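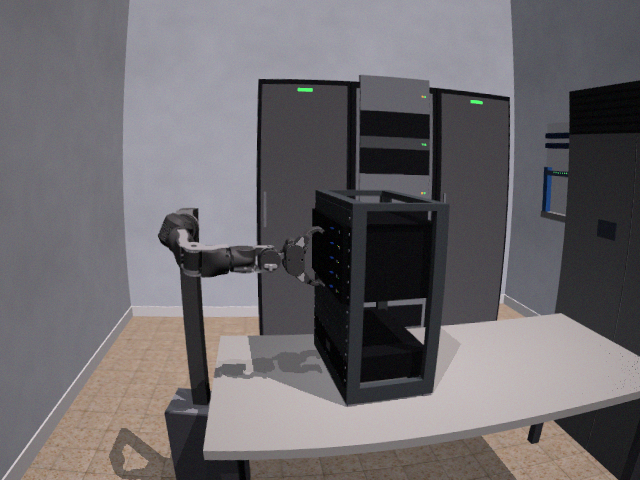
Steltine's founder on raising a second round without hurrying

Nerys Gwilliam took our call at 7 in the morning with a pot of tea already half gone, and she was happy to talk for as long as we liked. Steltine, her startup, makes scheduling and payment software for small freight brokers, and last April it closed a $75 million round led by Tronura, with earlier backer Bromine coming in again.

"We went out looking for 70, and I would have been perfectly content with that," she said, laughing. "Then Tronura came back and asked what we'd do with a little more, and I had a list ready, because I always have a list!"

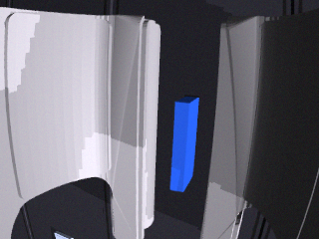 Most of the money will go toward the company's move into warehouse billing, a business Gwilliam has had her eye on since the early days. She describes it as a squeeze, with brokers on one side, warehouse owners on the other, and the invoice stuck in the middle like that narrow blue block between the two gripper fingers. "Everybody has a hold on it and it still doesn't get paid," she said.

Steltine has 359 customers today, and she told us she still reads the support mail herself most evenings, which her team has gently asked her to stop doing.

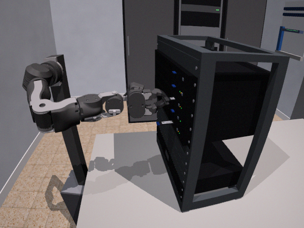 She has no plans to stop. The idea for the billing product came out of that inbox, in a long and rather cross message from a broker called Nghiêm, now one of the first firms testing it. "I wrote back that same night and we were on the phone for two hours," Gwilliam said. "I'd hate to miss the next one."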